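Irkell handset launch: pricing and update policy
2023-01-29, posted by mostdale_mod

Members are advised that Irkell has confirmed a second handset, to be sold alongside the current model. The company states a price of 581 dollars, a battery of 4,000 mAh and security updates for three years. Please keep replies on the subject of the announcement.

unetti_r
The update commitment is inadequate at that price. Members who purchased the first handset were given the same assurance, and the last patch reached my unit 85 days after its stated date. 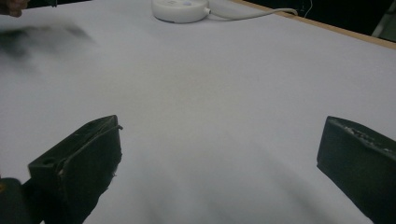 I would therefore ask the company to publish a fixed schedule before orders open.

janssen44
I must disagree. The delay applied to units bought through carriers. Unlocked units, mine included, were updated within the month. The battery concerns me more, as it is no larger than the one in the current model.

unetti_r
My unit is unlocked. I can forward the support correspondence to the moderators if required.

janssen44
Then I withdraw the remark about carriers. I maintain that the price is fair, given that a charger is included.

mostdale_mod
Correspondence may be sent by private message. The trade-in offer remains open for 30 days from the start of orders. Irkell has not yet stated which older models qualify.

Contact the moderators | Copyright Mostdale Forums | Back to top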